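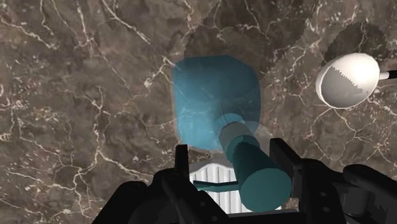

*Blue on brown marble.*

## The great countertop question

The Pitberg Tenants' Newsletter received 44 letters last month, and most of them were about the shared kitchen on the ground floor. We had asked about the bike storage.

So, the counters. The old ones have served since before the building had an elevator, and they look it. The landlord has offered three replacements: laminate, butcher block, or real stone from the Mirkance yard across the river. Stone won the show of hands by a mile, mostly among people who have never had to seal it.

A few facts before anyone gets attached. Stone stains. Lemon juice will leave a dull spot, red wine will leave a worse one, and the person responsible will always have been out of town. The quote for stone came in at $3,000 over the laminate, and that's before the sink cutouts, which are another $732. Butcher block sits in the middle and wants oiling twice a year -- we can't get people to empty the toaster tray.

Samples are on the windowsill by the mailboxes until the end of January. Please put them back when you're done. One has already been seen working as a doorstop on the third floor.

Bike storage letters are still welcome.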